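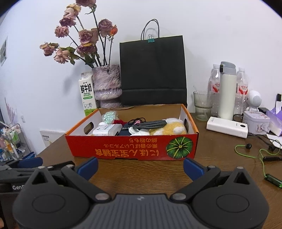 Kurgate Returns Center, Mondville: Process Automation Group

famelora-unpack: README and data card

Version 2, November

Summary

famelora-unpack is a set of 184 recorded episodes of two-handed tabletop work: taking small goods out of an open box, handling lids and containers, and putting goods back. The episodes were recorded with hand-held grippers, one per hand. The set was made to train and test the pick policy for the Famelora station, which will take over part of the unpacking step on the returns line. The card covers the data and the changes to the unpacking job.

Contents

episodes/ one folder per episode, with video from each gripper and jaw opening over time
labels/ task name, start and end of each grasp, outcome
splits/ train and held-out lists
notes/ comments from the people who recorded, lightly edited
CHANGES.txt

Video is stored at 60 frames per second. Jaw opening is sampled on the same clock. There is no audio. Left and right recordings are aligned at load time; run the alignment script before computing anything across both hands.

Task setup

Recording was done at a wooden table set with household goods, with an open cardboard box as the main container. Objects include soft items (a plush toy, cloth), cables, and small rigid items. Other household things stay on the table as background: a vase of dried flowers, a milk carton, a paper shopping bag, water bottles. They are left in on purpose. The first version used a cleared table, and the policy trained on it reached for anything new at the edge of its view.

Object positions vary between episodes. Operators were asked to work at their normal pace and to finish a bad grasp instead of restarting. Failed grasps are labeled "miss" or "slip" and kept in the main set.

Task types

unpack_single: one item from box to table
unpack_cable: a coiled or stretched cable from box to table
lid_handle: pick up, turn and set down a screw-top lid
repack: items from table to box
handover: an item passed from one gripper to the other

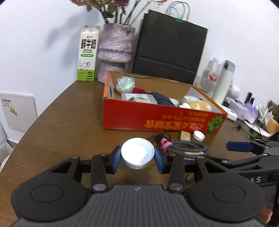
Lids are the hardest class for the current policy. The grip has to hold on the rim without tilting the part, and the pads hide most of the edge during the approach. For lid_handle episodes the label file has an extra field, face_up, which gives the side of the lid facing up when it is released. Leave this field blank when the release is out of view. Do not infer it from the previous frame.

Who recorded

Six unpackers from the Mondville line took part during paid hours. Each completed a short practice block, which is excluded from the set. Participation was open to anyone on the line, and declining had no effect on shift assignment. Operators are stored as codes. The key that links codes to people was deleted after the pay records were closed, so individual episodes can no longer be withdrawn by name. This was stated on the consent form.

Changes to the job

Before: an unpacker opens the parcel, removes the contents, checks them against the return slip, grades them, and sends them to a shelf or to disposal.

After: the unpacker still opens the parcel and grades the contents. The station removes single rigid items and places them on the grading tray. Soft goods, cables and anything the station rejects go to the unpacker as before.

Known effects from the trial:

Reaching into deep boxes dropped, which was the main request from the line.
Grading now takes up a larger part of the shift. Several operators found this more tiring than mixed work, so rotation between the station and the manual benches was moved from once per shift to every two hours.
Waiting for a retry was the most frequent complaint. An override button was added. Pressing it hands the item to the unpacker and logs a reject.
Override logs go to the Process Automation Group only. They are not used in performance reviews.

Pay grade for the unpacking role is unchanged. Station reset and jam clearing are listed as added duties and are under review.

Limits

The set covers one table and one style of gripper. Do not use it to estimate cycle times on the line: hand-held grippers are slower than bare hands and faster than the station arm. Transparent items are underrepresented. Printed text on packaging appears in several scripts and is not transcribed in the labels.

The Pylypenko loader reads version 2 without changes. Version 1 folders need the old label schema, which is kept under labels/legacy.

Access

Internal use at Kurgate, and by partners with a signed data agreement. Report label errors to the Process Automation Group with the episode folder and grasp index. Corrections are listed in CHANGES.txt.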